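Rana 2 review: a kitchen simulator for testing grasp planners

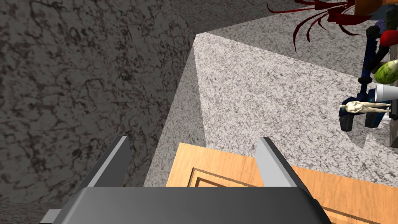 Wrist view in one of the kitchen layouts, gripper open over the edge of the worktop.

Rana is a simulation package from Piltau, meant for people who write control and planning code for robot arms. I used version 2 through October, mostly to test a grasp planner before running it on our own arm.

Installing it took 19 minutes on my desktop. The Python interface is small and sensible. You load a layout, attach your controller and step the clock. My old Hurkik scripts needed 70 lines changed, most of them joint names.

The wrist camera is the best part. Granite, wood grain and dark marbled stone give a detector plenty to get wrong, and the clutter is good too. In the layout shown, a cucumber and a white cup lie with a small pale figure by a blue rack. My segmentation model kept joining the cup to the figure, a fault I had missed on plain backgrounds.

Planning is weaker. The built-in planner treats the cabinet and the worktop as one block, so it refuses low approaches that are perfectly safe. Mireille Obeidat posted a patch on the user forum which splits them, and I would apply it straight away. Contact with thin parts is also poor, and small objects sometimes jump when the fingers close.

The logging tool is fine. Replays matched the original run in 19 of my tests and drifted in 2, both with soft contacts switched on.

Worth buying for perception work. For planning, try the demo first.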